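The owner of Lirmont, a shop that sells plain white tableware, keeps only one cup on the table when she is choosing what to stock. She said she learned the habit at Denance, the pottery where she worked for six years before opening her own place in August.

"If you put ten cups together, you pick the odd one," she said. "Then you get it home and you don't want to drink from it."

The shop carries 38 kinds of cup, most of them white. Customers ask her for patterns and she sends them down the street to Bezerra.

"I have nothing against flowers on a cup. I just don't know how to buy them. White I know."

She also has firm views on what goes under the cup. White china on a white cloth is hard to judge, she said, and bare wood makes everything look warmer than it is. She prefers blue or green, in a flat color with no shine.
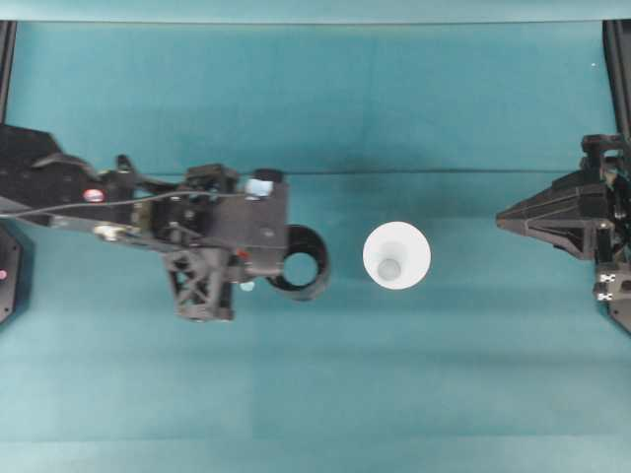
"Teal is good for it," she said. "You see the rim right away. Gray works too, but I get tired of gray."

She sold over 848 cups in her first season and expects to sell fewer this year. A second shop, in Dullova, is still being discussed. The rent there is higher and the room has only 4 shelves.

"I could put up more," she said. "I'd have to ask the landlord first."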